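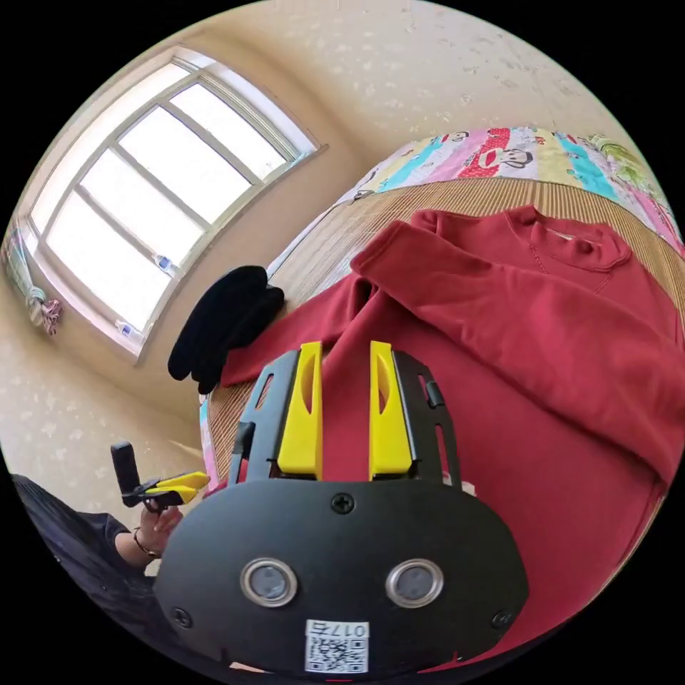
Folding and Sorting Clothes: Your Questions

Thanks for all the messages after the spring issue of the Cinora home pages! So many of you wrote in about sweatshirts that they get most of the space. Updated June 2026.

Why fold on the bed and not on a table?

Space! A bed gives you room to lay a sweatshirt out with both sleeves stretched wide, and you can walk round to the other side if you need to. A table is fine for T-shirts and tea towels.

Does a mat on top of the bed help?

I love a woven mat for this. A bamboo or straw one gives you a firmer surface than a soft quilt, so the cloth lies flatter and you can smooth it with the side of your hand. Shake the mat out first. Crumbs get into the weave and then into your jumpers.

Which way do the sleeves go?

Lay the sweatshirt front down, bring one sleeve across the body on a slant, then turn the cuff back so it points towards the hem. Do the other side the same way. Hina Tanoli wrote to say she folds the sides in first and the sleeves afterwards, and I tried it for a week and it's lovely on anything with a slim arm. On thick fleece it gets bulky.

My neckline always ends up wavy. What am I doing wrong?

Probably nothing much. Ribbed necks like to be patted into shape before you start, so give the ribbing a gentle press with your palms and leave it alone after that. Don't hang heavy sweatshirts by the neck if you can help it.

Fold or roll?

Fold for shelves, roll for bags. For a deep drawer, fold in thirds and stand them up on edge like books (so satisfying when you open it!). My own drawer takes 14 this way.

What about gloves and small knitted things?

Put them in a pile to one side and do them last. Pairs can be laid palm to palm and folded once. Please don't turn one cuff over the other, it stretches the knit.

Dark red and black together: is that safe in the wash?

After the first few washes, yes, on cool. I'd wash a new red one by itself 2 times.

Where do the winter things go in summer?

Ours go in a cotton bag under the bed and come out again in September. Tahira Khattak keeps hers between two patchwork quilts in a trunk, which sounds wonderful and I'm rather jealous of the trunk.

Can children join in?

Oh, please let them! Start them on sleeves. Jawad Butt's youngest does all the socks at home and is now faster than he is.

Can I send in my own way of folding?

Yes please. Write to Humaira Pirzada at the Cinora letters page, and keep it under 200 words so we can fit in as many as possible.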